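From: Signe Sæther
To: residents-list
Subject: Re: Linen and clothing in furnished rooms, turnover procedure
Date: 27 June 2020

Dear colleagues and residents,

Thank you to all who responded to the draft procedure for furnished rooms at Radero House. I have read each reply, and most of the points raised can be settled without changing the draft in any serious way. Edvin Boström's message touches on several matters that others mentioned as well, so I am quoting it in full and answering below it.

Edvin Boström wrote:
> Dear Signe,
>
> I have gone through the draft with the second floor residents. We have
> three concerns.
>
> First, section 2 says that the bed must be "cleared of all personal items"
> by the morning of the room check. Several of us use the bed as the only
> flat surface large enough for folding clothes, and we would like to know
> whether laundry in progress counts as a personal item.
>
> Second, the draft speaks of "bedding" as one thing. The house issues a
> fitted sheet and a pillowcase. Quilts, mats and top covers usually belong
> to the resident. When these were collected together in November, two
> quilts went to the Abera laundry by mistake and one came back with
> its binding loose. Who is responsible in such a case?
>
> Third, the knitwear. The draft says that garments left in a room after
> departure will be washed, folded and held for 50 days. I would ask that
> knitwear not be washed at all. A wool sweater put through the house
> machine on the regular setting is of no use to anyone afterward.
>
> With regards,
> Edvin

On the first point. The wording in section 2 will be changed to "cleared of items not in use." Laundry that a resident is folding at the time may stay where it is. The person carrying out the check needs to see the mattress edge and the headboard, and can ask the resident to turn back a corner of the covers. Staff are not to move clothing themselves while the resident still lives in the room. Adwoa Agbenyega has asked me to add that baskets should not be left in the corridor during checks, and I have done so.

On the second point, I agree that the draft was imprecise. The revised text separates bedding into two groups.

House bedding: fitted sheet, pillowcase, mattress protector. These carry a sewn label with the room number and are stripped, bagged and sent out by the housekeeping staff.

Resident bedding: quilts, quilted mats, throws, top covers, cushions and anything else without a house label. These are not to be stripped, bagged or sent out under any circumstances. If a resident would like such an item laundered, the resident fills in the Abera slip and pins it to the item. Slips are kept in the tray outside the linen room.

As for the quilt that came back with its binding loose, the house will pay for the repair. Please send me the receipt. In future the house accepts responsibility for any unlabeled item that its own staff have placed in a laundry bag, but not for items sent out on a resident's slip. Those are covered by the laundry's terms, which are printed on the back of the slip.

Siiri Hämäläinen asked separately whether a resident who brings a full set of bedding may decline the house set. Yes. Tell the office before you move in, and the bed will be left with the mattress protector only. The linen charge of 29 per term is then dropped from the invoice. We cannot drop it partway through a term.

On the third point, I consulted Idun Eklund, who managed the lost clothing shelf for the past two years. She supports Edvin's request, and section 5 has been rewritten as follows.

5.1 Garments found in a room after departure are sorted into knitwear and other clothing.

5.2 Other clothing is machine washed at the house's expense, folded and bagged.

5.3 Knitwear is not washed. It is shaken out, checked for moths, laid flat and folded with the sleeves to the back. It is never hung.

5.4 Each bag is marked with the room number and the date of departure, and held for 50 days. The former resident is notified by email on the first day and again shortly before the period ends.

5.5 Unclaimed garments are then passed to the Uris clothing exchange.

I would add a practical note on 5.3, as it is the step most often done badly. A fine-knit garment dropped in a heap is easily mistaken for a T-shirt or a scarf, and is then thrown in with the machine wash. Please open every bundle fully and find both sleeves before deciding which pile it belongs to.

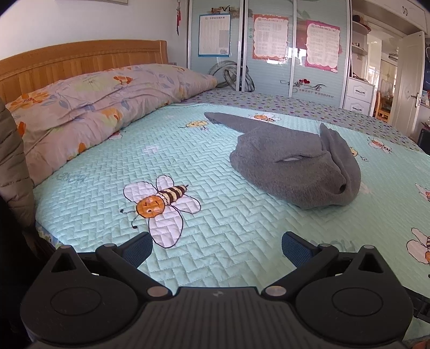 The same applies to beds with several layers on them. Patterned covers in particular are easily gathered up together, and a small piece of fabric lying under a mat can leave the room inside a laundry bag without anyone having seen it. Lift each layer separately, starting from the top, and lay it over the chair or the foot of the bed before lifting the next. Fold quilts in thirds along the length, then in half. Quilted mats should be rolled, as a hard fold leaves a crease in the stitching.

Wooden headboards are wiped with a cloth that has been wrung out well. No spray product is to be used on them. The Disance cleaner that was ordered in the spring is intended for the bathroom tile only, and the remaining bottles have been moved to the bathroom closets on each floor so that there is no further confusion.

Two smaller items that came up in the replies:

The question of storage between terms. There are 89 shelf spaces in the basement, assigned in the order that requests are received. Bedding must be in a closed bag. Cardboard boxes are not accepted because of the damp along the north wall.

The question of replacement sheets. Residents who find a house sheet torn or thin may exchange it at the linen room during opening hours. No form is needed. Please bring the sheet with you, clean or otherwise.

The revised draft has been filed in the office as document 3965, and a paper copy is on the board beside the mailboxes. Comments may be sent to this list or to me directly. Adwoa will collect any that are handed in on paper – please write your room number on the sheet, as two of the comments on the previous draft could not be answered for lack of one.

Edvin, I would be grateful if you could confirm with the second floor that the new wording of section 2 meets their concern. If it does, I will leave that section as it stands and proceed to the section on keys, where I still have several replies to work through.

With kind regards,

Signe Sæther
Housing Office
Radero House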